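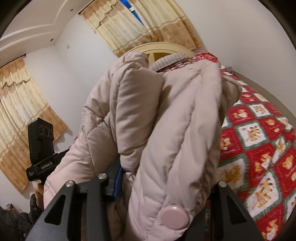 Puffers ought to be done up before they go anywhere near a machine, one guest wrote on the back of the last sheet, and could we please stop leaving the snaps open, they catch on everything else in the load.

Agreed and added as item 3.

Sorley Lodge
Bedroom and winter clothing check, Room 11
October, end of season
Mark each line OK, FIX or N/A and write the comment beside it.

BED AND FLOOR

1. Clothes sorted on the bed, nothing left on the floor where people walk
OK
Pink quilted jacket checked on the bed. Dark items in a separate pile.

2. Heater clear of bedding and clothes by 1000 mm on all sides
FIX
Measured 60 cm to the edge of the doona. Heater moved to the window wall and measured again, now OK. Tape mark put on the floor.

QUILTED JACKETS

3. Snaps and zips done up before washing
FIX
New item. Please add to the laundry door sheet as well.

4. Snaps firm in the placket, no sharp rim, no pulled fabric behind
OK
Pink jacket: round pink snap near the lower part tested by hand, holds. If one spins, do not force it. Put the jacket in the repair bag.

5. Pockets emptied
OK
Lip balm and a lift pass found in the grey one. Both in the lost property tin. Tissues are the main problem with dark loads, check twice.

6. Stitching between the baffles, run a thumb along each seam
OK
No filling coming through on any jacket in this room.

7. Collar lining clean (sunscreen and make-up)
OK
Check the pink one in daylight, the lining is pinkish grey and white and marks are hard to pick on a check. Sponge with mild soap only.

8. Fully dry before storage
N/A
Not done at this visit. Squeeze the thick parts, especially under the arms. If they feel lumpy or cool, back on the rack overnight.

STORAGE

9. Jackets hung or loosely folded, no vacuum bags
FIX
4 vacuum bags still in the wardrobe from last year. Removed. The filling stays flat for weeks after.

10. Wardrobe fixed to the wall
OK
Tendach bracket, both screws tight. Top shelf is for pillows and hats only. A suitcase was up there again and has been moved to the bottom.

11. Moth blocks in date, out of reach of children
FIX
Old ones had no smell left. Replacements are in the linen cupboard, second shelf.

12. Dry cleaning bags taken off and thrown out
OK
None found. Suffocation risk, so do not keep them for reuse.

COMMENTS FROM OTHER ROOMS

Room 9: can item 8 have its own line for gloves and beanies? They go in the tub damp every year.
Reply: Yes, from next sheet.

Room 7: Telau drying rack wobbles when it is loaded on one side.
Reply: Load the bottom rails first. If it still moves, take it out of use and tag it.

Room 4: we were told tumble dry was fine for quilted jackets.
Reply: Go by the care label. Some say low heat, some say no. If the label is missing, hang it.

Still to do for Room 11: laundry door sheet, moth blocks, item 8. Sign-off stays open until item 8 is marked.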